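Packing tips for anyone selling online from a kitchen table

Your web shop may look as if it has a warehouse behind it. The customer finds out otherwise when the parcel arrives smelling of onions. A few habits help.

Pick one surface and defend it. Mine was the dining table until September, when Rui Vieira asked if he might eat at it again. Labels, tape and scissors go at the back, standing up, so the middle stays clear for the box.

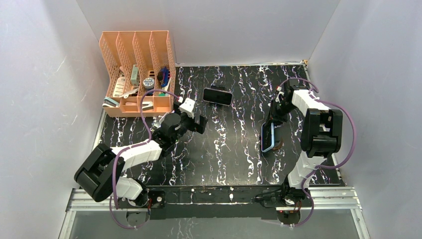 Upright slots in the back corner keep the small stuff in one place.

Print labels in one batch, at 11 in the morning or whenever your printer is in a good mood. Stick each one on before you start the next order. I once sent a soap dish to Wenbridge and a doorstop to Paiva, and both buyers were very polite about getting the wrong thing.

Buy mailers in packs of 500 only if you have somewhere to put them. Under the bed counts – for a while.

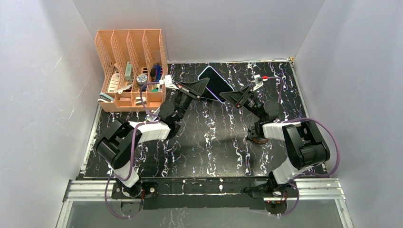

Then there's tape. Fold the end over by half an inch every time you put the roll down. You won't, and you'll spend your evenings picking at it with a thumbnail like the rest of us.

Weigh the parcel after it's sealed. Packing paper weighs more than it has any right to, and postage due is a poor way to meet a new customer.

For small, light goods, skip the giant box. A padded mailer takes two minutes and doesn't rattle.

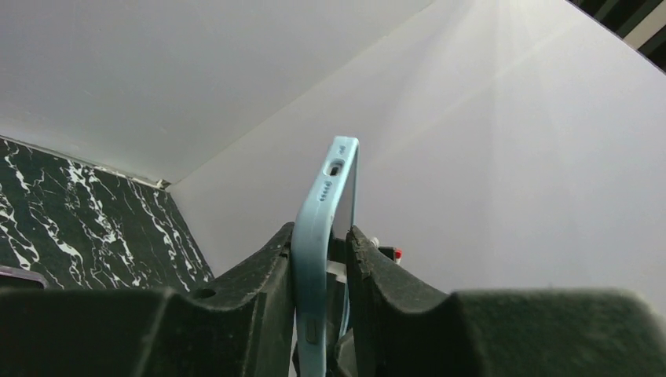
Armindo Veloso writes: I'd go further and keep just two mailer sizes. I had 15 once and spent longer choosing than packing. And put the order slip in first, or you'll be slitting open a sealed mailer at midnight.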